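**Club build thread: snack plating challenge, kitchen bench**

**yroussel**
OK we finally have both arms running off one laptop and I am way too happy about it!! For anyone new, the Trallholm club task this term is to pick up a piece of fruit and put it on the little dish without squashing it or knocking anything over. You get 10 tries per run and we practice in Mireille's kitchen until the end of May. We've recorded 291 demos so far (my elbows know it).

**anouk_h**
291!! You were at half that when I left for break. Are you teleoperating both arms or just the one?

**yroussel**
Just the right one for now. The other holds still and tries not to get in the way, with mixed results.

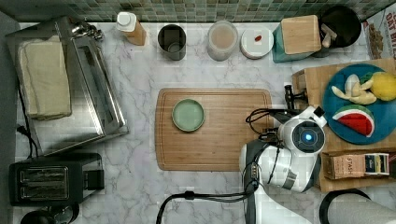

**perrine.l**
My worry is still the wrist camera. I trained a small policy on the first batch over the weekend and it does fine on the reach, then gets twitchy near the grasp. I think part of it is the cables. They loop right over and around the wrist, next to the camera, and any slack that swings into view changes what the policy sees. Could we tie them back before recording more? I'd also like the banana pieces moved to different spots on the teal plate between demos so it doesn't just memorize one reach.

**TF_Wan**
Yes to moving the fruit, no to touching the cables. If you tie them tight you lose wrist rotation, and we found that out the hard way with Hutik last year – popped a connector halfway through a run. I'd crop the camera input instead.

**perrine.l**
Cropping throws away pixels I want for the grasp though. A softer tie with a bit of slack? One strap, low down.

**TF_Wan**
I could live with one strap. Test full rotation first, slowly.

**mireille_c**
Kitchen owner here :) Can I make a case for leaving the counter cluttered? Somebody in the other thread said to clear everything off the back and I really don't agree. The jars and boxes are what make it fun, and the final is in a room we've never seen.

**anouk_h**
That was me, sorry! I still think you start clean, get to 8 out of 10, then add mess. Otherwise you can't tell what's breaking it.

**yroussel**
Kinda with Mireille on this one. Susano's team trained on a bare table and their arm froze up at the demo day because of a tablecloth.

**anouk_h**
One tablecloth is not data, Yannick.

**perrine.l**
We could split it? I'll train one on clutter only and one on a mix, same number of demos, and post both scores. Lecomte said we can use the lab machine overnight.

**mireille_c**
Love it. I'll cut more watermelon.

**TF_Wan**
Strap goes on before the next batch, please, so the new demos all match. I'll be over at 4.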